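Divcombe Gallery to Open "Small Prints," a Show of Photographs Made to Be Held Close

DIVCOMBE, April. Divcombe Gallery will open "Small Prints," an exhibition of 51 photographs by Florian Jacquet, at the end of the month. The largest print in the show is no bigger than a postcard. Admission is free.

Jacquet has photographed coastlines, quarries and farm roads for most of his working life, and until now he has shown them large. His earlier exhibitions used prints that took two people to hang. For this one he went back through his negatives and digital files and picked frames that he felt had been hurt by enlargement.

"When a picture is four feet wide, people step back from it," Jacquet said. "They look for a minute and move to the next one. With a small print they have to walk up to the wall. I wanted to see what happens to a landscape when you look at it the way you look at a letter."

The selection took most of a year. Jacquet began with 637 work prints, which he kept in shoeboxes and sorted on his kitchen floor. He removed any picture that depended on fine detail, such as leaf patterns or distant buildings. What stayed were pictures built on simple shapes and tone: a wall in fog, a plowed field with one dark furrow, the side of a barn, a stretch of wet sand.

All 51 photographs are black and white. Each one is mounted in a wide white border and hung at eye level, with a lot of bare wall between it and the next. There are no wall labels beside the prints. Titles and dates are on a printed sheet that visitors can pick up at the front desk. Large-type copies of the sheet are available on request.

The exhibition was organized by Gaëtan Langlois, curator of photography at the gallery. Langlois said the spacing was the hardest part of the installation.

"We hung the first room three times," Langlois said. "The first time it looked like a row of stamps. We took out nine pictures and moved them to the back gallery, and then it started to work. The white space is doing a good share of the job."

Prints and Paper

Jacquet made the prints himself over the winter. Two-thirds of them are silver gelatin contact prints, made by laying the negative directly on the paper, so that the print is the same size as the film. The rest are inkjet prints on a matte cotton paper.

The two kinds are mixed together on the walls and are not marked as one or the other. The information sheet lists the process for each picture for visitors who want to know. Jacquet chose not to use glossy paper for any of them. The prints are framed without glass, and visitors are asked not to touch them.

Light levels in both rooms have been lowered to protect the paper. A few hand magnifiers will be kept at the front desk and can be borrowed.

The Book

A book of the same title will be published by Hutsuliak, the independent photography press, to go with the exhibition. It reproduces all 51 pictures at actual size, one to a page, with the facing page left blank. It also includes a conversation between Jacquet and Langlois about scale, and a short technical note on the printing.

The book is limited to 900 copies. Of these, 440 will be sold through the gallery shop, and the rest will be available directly from the publisher. Copies are numbered but not signed, apart from those bought at the artist's talk, where Jacquet will sign on request.

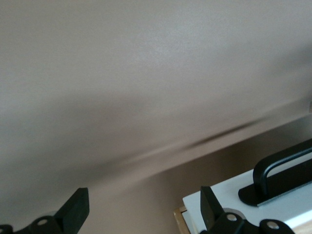
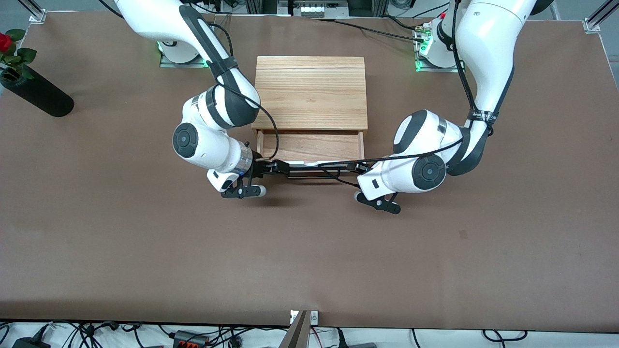 Viewing on Screen

The gallery will post a selection of 12 pictures from the show on its website for people who are not able to visit. Jacquet was doubtful about this at first. He agreed after trying several versions on different monitors and phones with Langlois.

The online pictures appear small, on a plain pale background, and cannot be enlarged by clicking. "A screen has a shine to it that paper doesn't," Jacquet said. "If the picture fills the whole screen, I see the shine first. When it is small I can forget about it. I know some people will be annoyed that they can't zoom in."

Comments on the online selection can be left on the gallery's site through the run of the show.

Talks and Workshop

Jacquet will give a talk in the main room at 6:30 p.m. on opening night. Seating is limited and places will be given in order of arrival.

Langlois will lead gallery walks at noon twice a month. No booking is needed for the walks, which last 40 minutes.

A one-day workshop on contact printing is planned for the second month of the exhibition. Participants should bring their own negatives, medium format or larger. Chemicals, paper and aprons will be supplied. Registration opens on the same day as the exhibition, and the fee covers materials and lunch. No darkroom experience is required.

About Divcombe Gallery

Divcombe Gallery shows photography and works on paper in two rooms on the ground floor of a former seed store. It presents four exhibitions a year and runs a lending library of photography books that is open to anyone with a local address. The building has step-free access from the side entrance.

Press Information

Reproduction files of six photographs from "Small Prints" are available to the press. The artist asks that the pictures be run uncropped and without text over them. Review copies of the book can be requested from Hutsuliak. Interviews with Florian Jacquet and Gaëtan Langlois can be arranged through the gallery office, which is open from 10 a.m. to 4 p.m.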